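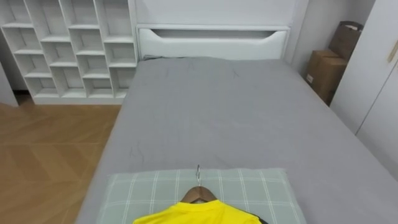
I have been a bad sleeper since college, so when my editor asked who I wanted to talk to this month I had a name ready before she finished the question. Irja Vuorinen ran the night desk at a small hotel in Arkport for 22 years. She slept days, all through them, summers included, and she says she slept well. I wanted to know how, and I wanted it in writing!

We had planned on lunch. These days lunch means two people holding sandwiches up to their laptops, so that's what we did. She had rye bread with egg. I had whatever was left in the fridge.

"First thing," she said, before I'd even asked anything, "you look tired."

I told her I'd been up at three again. She nodded like a mechanic hearing a noise in an engine.

Irja got the hotel job by accident. She had come to town to help an aunt move, the aunt's move fell through, and the hotel had a card in the window. "It said nights, must be able to add. I could add. I thought I'd do it until October." She laughed at that for quite a while. The first year was awful. She'd get home at seven in the morning, eat a huge breakfast because it was breakfast time, and then lie there listening to the neighbor's radio.

"I was living like a day person who was up at night," she said. "Breakfast, newspaper, a bit of cleaning. Of course I couldn't sleep. Who cleans the kitchen and then goes to sleep?"

(I do. I clean the kitchen every single night and then go lie down and think about taxes. I kept this to myself.)

What changed it was the day porter, Remzi Yalçınkaya, who had worked nights on ferries before he came to the hotel. He told her to have her supper when she got off, a real supper, soup or potatoes, and to keep the lights low while she ate it. Then nothing useful until bed. No bills, no phone calls. "He was very strict about the useful things," she said. "He said you can look out the window or you can listen to music. If you start making a list, you have to go back to the window."

I asked how long it took to work.

"Oh, weeks. I was so annoyed with him. I wanted it to work on Tuesday."

I had my own list of questions and most of them were about gear, I'll admit it. I've bought the pillow with the dip in it, and the heavy blanket, and a machine that plays rain. Irja was polite about the pillow. She has owned one good thing in that line, a pair of thick curtains she sewed from hotel surplus, and she still has them up. The rest she thinks is mostly shopping.

"Clean sheets, yes. Everybody likes clean sheets. I changed mine every Saturday and I looked forward to it all day. But I didn't need a special kind. I had the same two sets until you could read through them."

"And the mattress?"

"It was a mattress," she said.

She has more to say about cold. She kept the bedroom window open a crack in all weather, and wore socks. Her husband, who worked days, hated it and wore a hat. They were in the same bed at the same time on Sundays only, and she thinks this may have been good for the marriage, though she told me to check with him. I could hear him in the next room saying something I couldn't make out. She said it was fine to print.

We got onto waking up in the middle, my specialty. I told her what I do: look at the clock, work out how many hours are left, get mad, look at the clock again. Irja put her sandwich down for this one.

"You have to stop doing the arithmetic. I added up numbers for a living and I never once did it in bed. Turn the clock to the wall."

But what if I need to know the time?

"For what? You have an alarm. The alarm knows."

When she did wake up, she'd go through the hotel in her head. Up the stairs, first door on the left, what color was the bedspread, what was the picture over the desk. She usually got as far as the second floor. I asked if she thinks it would work with a place I know, since I've never been to the hotel, and she said any building would do so long as I wasn't in charge of it. That ruled out my house.

She's retired now and you'd expect her to be on regular hours. She is, mostly. Bed at ten, up at 6, same as half the street. She misses the nights, though. The delivery trucks, the one guest who always came down for tea and wanted to talk about his boat, the hour just before it got light when she did the books and the heating started to knock. "I slept better when I had somewhere to be at eleven at night," she said. "Isn't that silly?"

I said I didn't think so.

For the record, I've turned my clock around. I've been walking through my old elementary school, starting at the gym doors, and last night I made it past the cafeteria and as far as the library before I lost the thread. I still woke up at some point. I couldn't tell you when.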